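How to budget for your first bench automation cell without lying to yourself

Posted in: Planning and Purchasing

Everyone budgets for the arm. The arm has a price on a quote, the quote has a logo on it, and your boss can hold it in one hand. What sinks the budget is the furniture, the lighting, the cables and the Thursday afternoon somebody spends driving around looking for the right size of T-slot nut.

I have now put together three of these plans for the shop at Skaltau, and the first one was a work of fantasy. What follows is the order I do things in these days. It assumes a small inspection or pick-and-place cell on a bench, with a camera looking at whatever sits on the work surface.

Step 1. Write down the job before you open a catalog

One paragraph. What part goes in, what comes out, how many per shift, and what happens to the bad ones. Our first paragraph said "handle various parts." I can report that no machine on the market handles various parts. Our second said 345 housings a shift, one orientation, rejects to the left. Suddenly vendors were returning calls.

Step 2. Split the money into four buckets

Mover: the arm or slide, its controller, the gripper.
Seeing: camera, lens, lights, background, mounts.
Standing: bench, frame, work surface, guarding.
Everything else: cables, power, air, spares, shipping, training, and the hours of whoever gets stuck with it.

Fill in the last bucket first. You will be tired by the time you get to it otherwise, and you will write "misc." and a number you made up. Ours said "misc., $50." That covered the zip ties.

Step 3. Get two quotes, and make them match

Send the same paragraph from Step 1 to at least two suppliers. We used Cosix and Tuncer. Cosix came in cheaper by a wide margin, until we noticed that their version did not include the controller. A robot arm without a controller is a coat rack. Make a sheet with one row per item and put a zero in the box only when the supplier has told you in writing that it's included.

Ask both of them these questions:

What is the lead time on the gripper fingers?
Is the software license yearly?
Who pays freight if it comes back?

Step 4. Budget for the background

I used to skip this one. A camera that has to find a part wants something boring to look at, and boring costs money. A hard corner at the back of the bench gives you a hard line in every picture, and the vision software may take an unhealthy interest in it. We went with white, with a soft curve where the back meets the surface.
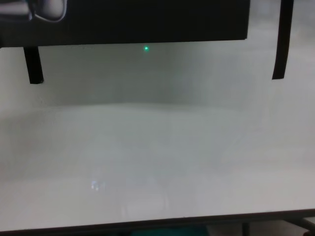
Matte or gloss is the other decision, and it should be made before the sheet is cut. Pylyp Kobzar would have us all go matte and be done with it: a glossy surface wipes clean faster, he says, but every overhead light turns up in it as a spot, and he once lost two days to a program that kept trying to pick one up.

He has a point. Order samples of both finishes, put them on the bench under the lights you plan to keep, and look from the height the camera will sit at. Samples cost very little. A second full sheet, cut to size and shipped flat, cost us $73 plus the embarrassment of asking for it.

While you are at it, price some dimmable lights and something to block the ceiling fixtures. Put them both under Seeing. If they go under Standing, whoever is trimming the budget will assume they're decoration.

Step 5. Measure the bench you have

Then measure it again with the cabinet doors open. Check how the legs are braced, because the controller has to live somewhere and "under there" is where it always goes. Draw the reach of the arm on paper, at full size, and lay it on top. Leave room for an elbow, both yours and the robot's.

If the bench wobbles when you lean on it, a new one goes in the plan. We wrote "existing bench, no cost" and later bought a bench.

Step 6. Set aside a reserve and defend it

We hold back $1,000 on a small cell. It will be noticed. Somebody will ask what it's for, and "I don't know yet" is the correct answer, though it sounds terrible in a meeting. I call the line "commissioning parts" and have had no further trouble.

Step 7. Buy in the right order

Bench and frame.
Lights and background.
Camera.
Arm and gripper.

Most people do this backward, and then own an expensive arm in a crate, with the warranty running, while they wait on a table. If your supplier offers a delayed start on the warranty, get it on the purchase order.

The blank version of our sheet is pinned up by the shop printer. Firdevs Ateş has added a column headed "Really?" and it stays in.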